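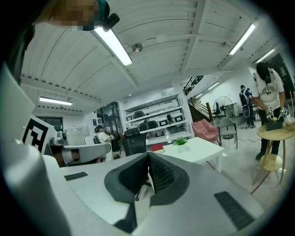

Cerkel opens its Nuvanthorpe workshop to the public for a day of hand-held grippers

Nuvanthorpe, Nov 24, 2023

Cerkel is delighted to say that the doors of its Nuvanthorpe building will be open to neighbours, families, students and anyone else who has ever wondered what we get up to in here, with the kettle on from 11 in the morning and demonstrations running through the afternoon.

Visitors will be able to pick up one of our hand-held grippers, try the soft fingers for themselves, and have a go at the sort of everyday jobs our team does with them all week long (it is harder than it looks, and a good deal more fun!). Everything they do with the gripper can be used to help teach a robot arm the same movement, and members of the team will be on hand to show how one leads to the other, and to answer questions for as long as people care to ask them.

The day follows a smaller visit in September, when 7 guests from Praltinholm came for what was meant to be an hour and stayed until we had to lock up. They asked such good questions, and were such pleasant company, that we began planning a bigger event the very next morning.

Our friends at Semple will be joining us too, with 2 talks for people who are new to robots and would like to hear the basics in plain words. The talks are suitable for older children, and there will be chairs for those who would like a sit down between turns.

Entry is free and there is no need to book, although school groups are kindly asked to let us know beforehand so that we can set aside enough grippers. The demonstrations are all on the ground floor.

Press enquiries: Cerkel press desk, Nuvanthorpe, extension 1673.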